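Keeping Household Records of Letters to Congress

Office of Constituent Education, Proveo
July 21, 2021
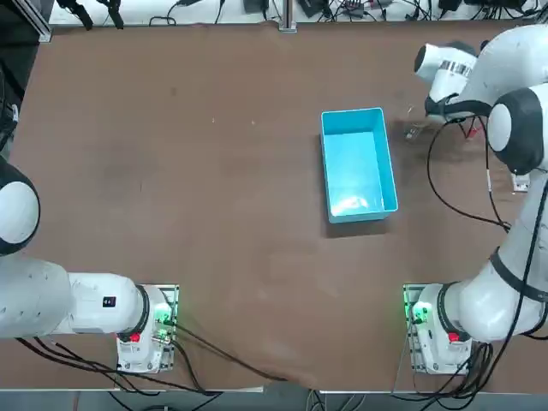
A light-blue open bin on a brown tabletop.

Residents who write to their senators and representatives about pending bills often find, months later, that they cannot locate a reply or recall which bill they wrote about. The following household practices are recommended.

Keep one container for all legislative mail. A shallow bin or a letter tray is suitable. Bills and bank statements should be stored elsewhere.

Write the bill number on the upper right corner of every page. Titles change during debate, and a House bill and its Senate companion carry different numbers.

Make a copy before mailing. Photocopies may be folded once and placed behind the reply when it arrives. Printed e-mail should show the date sent.

Do not use staples on letters that may be scanned. A plastic clip leaves no rust mark and is easily removed.

Limit each letter to one subject and one page. A letter of 200 words is long enough to state the bill, the position taken and the reason for it.

When a bill is vetoed, begin a new folder. An override vote is a separate action in each chamber, and letters sent before the original vote should not be mixed with those that follow.

Sort the container every August. Papers from a Congress that has ended may be moved to a box in a dry closet. Newspaper clippings yellow quickly and should be kept in a separate envelope.

Remove account numbers and medical details from any copy given to a neighbor or a civic group.

Prepared by Jana Hagedorn and Amarachi Bashir. Reviewed by Soledad Quiroga.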